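Vatcombe Desktop Parts Notes

README, maintained by Stojan Nedeljković

What is in this folder

These are my notes on the insides of desktop towers which come to the Vatcombe workshop for repair or for parts. There are 400 short records, written as plain text, one record for each part. I started them in December, when we had too many open towers on the shelves and only my memory to say what was inside.

The folder has 2 parts. "Boards" is for everything that sits on the motherboard: processor socket, memory slots, expansion slots, heatsinks. "Case" is for the rest, such as drives, cables, fans and power supplies.

How a board is written down

I begin from the processor socket and go outwards, so that two persons looking at the same board will write the same order. If a board has memory slots on both sides of the socket, each bank gets its own line. Please do not join them, even when they look identical. The maker's name is copied only if it is printed on the board itself. The sticker on the case is not enough, as cases are often changed.

A green Dell board is a good one to learn on. It has a memory bank on each side of the socket, and the finned heatsink is past the printed name.

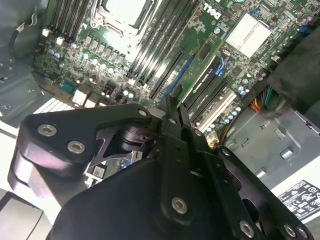
Fields in each record

shelf: number from 1 to 8
part: common name, in small letters
place: nearest large part on the board
marking: printed text, exactly as it is read
state: kept, sold or scrap

Known problems

Shelf 5 was moved after the first records were made, and a few places there are still wrong. The Bekura towers have no marking in most records, I must open them again. "Diditz" is sometimes written with one t more. In the older records a heatsink may be called "cooler", which means the same thing.

Corrections

Write to me at the workshop, or leave a paper in the Babić box by the door. Mornings before 8 are best.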